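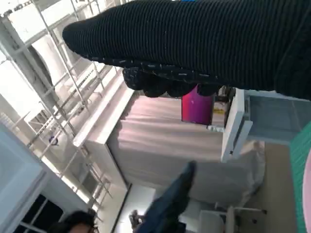

Parviz Khosravi objected after the last session that a storage plan should begin with the shelves, as these are the fixed cost. The objection is reasonable and is taken up in section 4.2.

4. Slotting in small stockrooms

4.1 Definitions
A slot is the smallest storage position with its own address. A pick is one visit to one slot, whatever quantity is taken. Slotting is the assignment of items to slots.

4.2 Order of work
Rank items by picks per month. Do not rank by value or by units sold. In the Keltstead data there are 691 items, and 34 of them account for more than half of all picks in July. Place these first, between knee and shoulder height, nearest the packing bench. Shelving is then chosen to suit the ranking – Khosravi's order reverses this and works only where the shelving cannot be moved.

4.3 Small parts
Drawers hold more per foot of wall than open bins but add one opening and one closing motion to each pick. Use them for items in the lower part of the ranking. Label the drawer front and the slot inside it. The two labels must carry the same address.

4.4 Reslotting
Repeat the ranking when the product list changes or when walking time rises. A full reslot at Keltstead moved 329 items. Partial reslots are cheaper, but leave gaps in the address sequence.

Exercise: using the Pruitt list (200 items), produce a ranking and mark the cutoff for drawer storage. State the rule used.

Reading: Siqueira, course notes, part 2.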